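Ticket 1865
Subject: Office heat cutting out on the second floor
Opened by: Vandana Shakya, Semwal Mechanical
Customer: Lurnex
Status: Monitoring

Entry 1 – 27 July 2020

Hello all, and thank you for being so patient with us while we got the paperwork moved over from the old system. I know July is a funny time to be writing up a heating complaint, but Lurnex would like this settled before September, and I would much sooner chase it now than on the first cold morning. The trouble as they tell it is that the second floor heat starts up fine, runs for a few minutes, and then quits. The first floor is on its own loop and has never given them any grief.

Entry 2

Went over the original installation notes with the shop. Our crew put in the Imow circulator and 40 feet of new copper when the second floor was remodeled, and the pressure test from that job was signed off clean. I also called the building office, who were very kind and found me the old valve chart in a drawer – it doesn't match what is on the wall now, so please don't go by it.

Entry 3

First visit. Ran the boiler with the upstairs thermostat turned all the way up. The burner lit and the circulator came on, then zone 4 dropped out just as the customer said it would. Checked voltage at the zone valve and it was steady. Swapped the valve head with the one from zone 2 and the fault stayed on zone 4, so the head is good and I put both back where they belong. Bled the upstairs radiators while I was there and got a fair amount of air from the far one.

Entry 4

Second visit. Opened up the relay panel and found the end switch wire for zone 4 barely held under its screw. You could wiggle it with one finger! Cut it back, stripped it fresh, and tightened it down, then went over every other screw on that strip for good measure. Ran the zone for 100 minutes with no dropout.
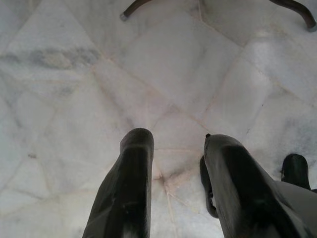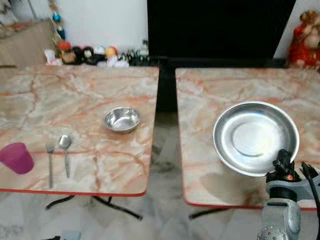

Entry 5

Still to do:
Write up a new valve chart and tape it on the door marked Inside, where the maintenance folks will see it.
Order a spare zone valve head to keep on the shelf.
Go back in September for one more long run with the windows shut and the regular thermostat schedule on.

The customer asked if the loose wire will be billed as a repair. I have marked it as warranty work, as the panel was ours to begin with, and I've let the front desk know so the invoice goes out right. I'll leave this ticket open until the September run is done. If the heat drops out before then, please add the time and the thermostat setting right here so I can see them together – Vandana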